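Courses > Metals Studio II > Student Reports > Term Projects
Filed under: jewelry making, surface finish, silver

Liver of Sulfur Patina on Sterling Silver Rings: Effect of Bath Strength and Surface Preparation

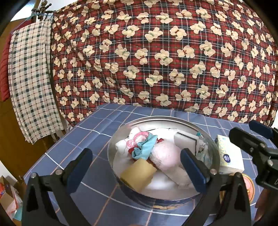
Fig. 1. Towels, cloths and a sponge in a round metal basin.

1. Purpose

The project compared three ways of preparing a sterling silver surface before darkening it with liver of sulfur. The question came out of the February assignment, in which several band rings made to the same drawing came out of the same bath in different colors. Some were an even gray-black, and others had brown patches near the solder seam. The aim was to find out whether the patches were caused by the bath or by the surface.

2. Materials

Nineteen plain bands were made from 2 mm square sterling wire supplied by Wikström. All were sized, soldered with hard silver solder, pickled, rounded on a steel mandrel and filed at the seam. One band was kept untreated as a reference. The other 18 were divided into three groups of six.

Liver of sulfur was used in gel form. Dry lumps were tried first and dropped, as the age of the lumps could not be established and two test strips from the same jar did not match. Distilled water was used for every bath. Tap water from the Fatodthorpe studio leaves a white film on silver when it dries, and this would have made the surfaces hard to compare.

3. Surface preparation

Group A was sanded to 400 grit and left with a directional scratch finish.

Group B was sanded through 400, 600 and 1200 grit, then to 3000 grit on a soft backing pad.

Group C was sanded as Group B and then tumbled in steel shot with a burnishing compound.

All bands were scrubbed with pumice paste and dish soap, rinsed until water ran off in a sheet, and from then on held only with copper tongs or a wire hook. Two bands in Group C did not sheet on the first rinse and were scrubbed again. Burnishing compound inside the band is the likely reason.

4. Bath procedure

Two strengths were mixed. The weak bath had 1 ml of gel in 500 ml of water. The strong bath had 5 ml in the same volume. Both were kept at 50 C in glass beakers standing in a warm water bath. Three bands from each group went into each strength.

Each band was dipped for 5 seconds, rinsed in cold water, inspected, and dipped again until it reached gray-black or until 12 dips had been made. The reaction was stopped in a baking soda solution. The work was done under the fume hood.

5. Results

Weak bath. Group A reached gray-black in 7 dips on all three bands. Group B needed 9 dips on two bands and 10 on the third, and passed through yellow, rose and blue on the way. Group C did not reach gray-black in 12 dips. The color stopped at a dark blue with a purple edge.

Strong bath. Group A reached gray-black in 2 dips, Group B in 3, and Group C in 4. The layer on Group C was uneven and came off in small flakes when rubbed with a thumb. One band in Group B also flaked, on the inside only.

Brown patches appeared at the seam on five bands, spread over all three groups and both strengths. Under the loupe, each of the five had a visible line of excess solder. The bands with no patch had been filed flush.

6. Wear test

One band from each group and strength was rubbed with a dry cotton cloth for 265 strokes under a fixed weight, using the rubbing jig from the Jorkinard bench. The scratch finish held its color best. In the weak bath, Group A lost color on the outer corners only. Group C from the strong bath was back to bare metal over most of the outer face.

7. Discussion

The patches seen in February were a solder problem. Solder has a different alloy content from the sheet or wire and takes the patina differently, so a wide seam shows as a separate color. Changing the bath did not remove the patches.

Surface finish had a clear effect on both speed and hold. A rough surface gives the sulfide layer more to grip. A burnished surface is slow to color and gives up the layer easily, mostly when the bath is strong and the layer builds quickly.

The main weakness of the test is that color was judged by eye against the reference band and a printed gray card. The bath was also not replaced between groups. Group C always went in last, and gel baths lose strength with use and exposure to light, so some of its slow result in the weak bath may come from this. A repeat should use a fresh bath for each group, or rotate the order.

8. Recommendations for the Skundthorpe section

Use the weak bath for all ring work. Finish to 400 grit before the patina and polish the high points afterward. Check the seam with a loupe before the band is degreased, and file again if a solder line is visible. Mark the bath with the time it was mixed.

9. Remaining work

Wax and lacquer coatings were in the original plan and were not tested. Six bands, one from each group and strength, are stored in zip bags with anti-tarnish strips for comparison at the end of next term.

Submitted Nov 20, 2018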